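Sinell opens tea and spice counter in Burumo

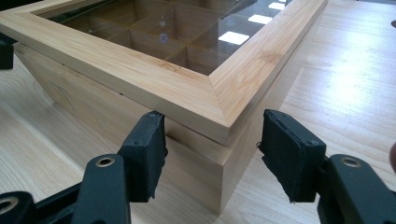
A light-wood box with a glazed lid and a divided interior.

Homeware store Sinell has opened a tea and spice counter at its Burumo shop, with 26 loose teas and a wall of storage boxes from the maker Stistex.

The boxes come in 3 sizes and start at $23 – the larger ones have more compartments under the glass. Customers who buy one before the end of July 2021 can fill it at the counter for half price.

The shop on Toom Street is open daily from 10 a.m. A second counter is planned for February.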